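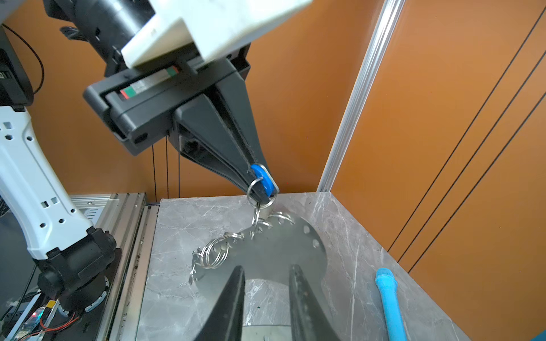 TALTVILLE, December 2020

Have you ever wondered how a key knows which door is its own? I used to think my house key was magic (I was six, okay?), so let's go inside a lock and find out!

Most front doors have what's called a pin lock. Inside is a little metal tube that wants to turn, and a row of tiny pins that won't let it. Each pin is cut into two pieces, and springs push them down across the edge of the tube. Stuck!

Now slide in a key. See those bumps and dips along the edge? Each one lifts a pin by a certain amount. If every pin rises to just the right height, all the cuts line up with the edge of the tube, and click, it turns. One wrong bump and you're still out on the step in the cold.

My neighbor Declan Trevaskis cut keys in Vumstead for 45 years, and he let me try his machine once. It traces the old key on one side while a wheel cuts the new one on the other. So loud!

Want to try something? Ask a grown-up for two different house keys and hold them side by side. Where are the deepest dips? I bet they don't match!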